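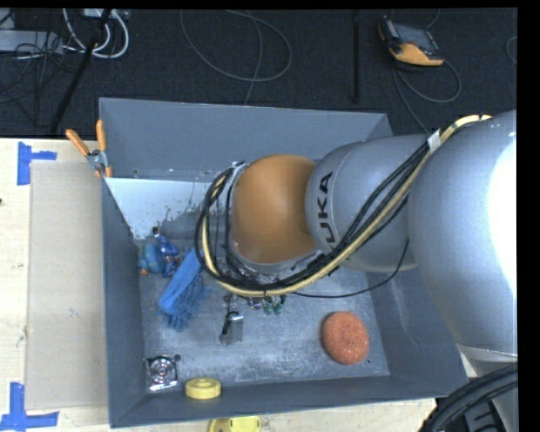
Open day at the Kistwood works

I had been meaning to get out to Kistwood ever since a cousin of mine moved to that side of the county, and when I heard there was to be an open day at the old Budham works I put my name down the same evening. The drive took longer than I expected (there is a bridge being repaired, and the detour takes you past every farm stand in the valley, two of which I stopped at), so I arrived with a bag of plums on the passenger seat and only just enough time to find the right door.

For those who don't know it, Budham is a maker and mender of bins. I realize that may not sound like much of a day out! But I have spent most of my working life in one stockroom or another, and I have strong feelings about bins: the ones that stack and then won't come apart, the ones with handles that bite your fingers, the ones you would happily keep forever. I was curious to see where they come from and, even more, where they go when they're old.

We were met in the front hall with coffee and a paper badge and split into groups of 5. Mine was a nice mix — a couple who run a plant nursery, a retired school cook, a young man who hardly spoke but took pages of notes, and me. The cook and I fell in together right away over the subject of bread trays, and I'm afraid we held everyone up more than once.

The first stop was the pattern loft, up a steep flight of stairs with a rope for a banister. They keep one of every bin the firm has ever sold, 113 of them, on long shelves with handwritten tags. The early ones are smaller than you'd think and surprisingly heavy. I found the very same bread tray I used to carry in my first job, and I stood there holding it like an old friend. The tag had a name on it, "the Gokum," and our guide explained that every pattern gets a name and that the naming has always been left to whoever drew it. There's a shallow one called the Gumede that she was particularly fond of, and I could see why, as the rim is rolled over in a way that sits beautifully in the hand.

Downstairs we went through the sorting hall, where returned bins come back from customers. This was the part I enjoyed most. In April they took back 1,519 bins, and of those 811 went straight out again after nothing more than a wash. The others get looked over one by one. I had always assumed that a scratched bin was a bin on its way out, and I was glad to be set straight. We were handed a few to practice on, and told to run a fingertip along the inside corners first, then the rim, then the floor. Scratches on the floor hardly matter, it seems, as long as they're shallow. What the sorters worry about is a crack starting at a corner, or a wall that has begun to bow, and you learn to feel for that before you can see it. The school cook found a hairline crack in hers within a minute. I missed mine completely and had to be shown it twice.

In the workroom beyond there was a big gray bin standing on a pale wooden tabletop, and I spent longer with it than with anything else in the building. The walls lean inward as they go down, and our guide told us that this slope is the whole secret of a good bin, because it lets them nest when they're empty and makes the last few things in the bottom slide toward the middle where you can get hold of them. The floor of it was a mass of whitish scratches and smudges, and over on the left side there was a patch where the paint looked scuffed, all speckled along its lower edge. I thought it was rather handsome. A bin like that has a bit of life in it, the way a good cutting board does. The nursery couple asked if it could be bought as it stood and were told, very politely, that it could not.

I also have to put in a word for the carpet. A charcoal carpet in a workroom seemed an odd choice to me, and I said so, and it led to a lively few minutes. Apparently it went in for the sake of the noise. Before that, every dropped lid rang right through to the offices, and people on the phone would have to stop and start their sentences over. I can't say I'd want to sweep it, but it was easy on my feet after all those stairs, and we could hear one another perfectly well.

Lunch was set out in the packing room on trestle tables: cheese rolls, a very good potato salad, and apple cake cut into squares. It was served, I was delighted to see, out of the firm's own bread trays lined with paper. There was a bit of a line for tea, and the hot water ran out at one point, but we had plenty to talk about. The young man with the notebook finally opened up and told us he was fitting out a tool library and wanted every shelf to take the same size of bin. The cook gave him a good deal of advice, and he wrote all of it down.

Afterward there was a small sale of seconds by the back gate. Prices were marked in chalk, and you paid into a tin. I came away with two deep ones for the garage and a shallow one that is already full of seed packets. If you plan to go to the next open day, bring cash and take the seats out of your car if you can, as several people were trying to wedge bins in around child seats and not having much luck.

A few practical notes. Parking is on the grass behind the building and slopes more than it looks. The stairs to the pattern loft are steep and there is no elevator, though some of the old patterns are brought down to the front hall for anyone who would rather not climb. Wear flat shoes. The whole tour, with lunch, took up most of the day, and I could easily have stayed another hour in the sorting hall.

I took the long way home, past the farm stands again, with the plums riding in the back in one of my new bins.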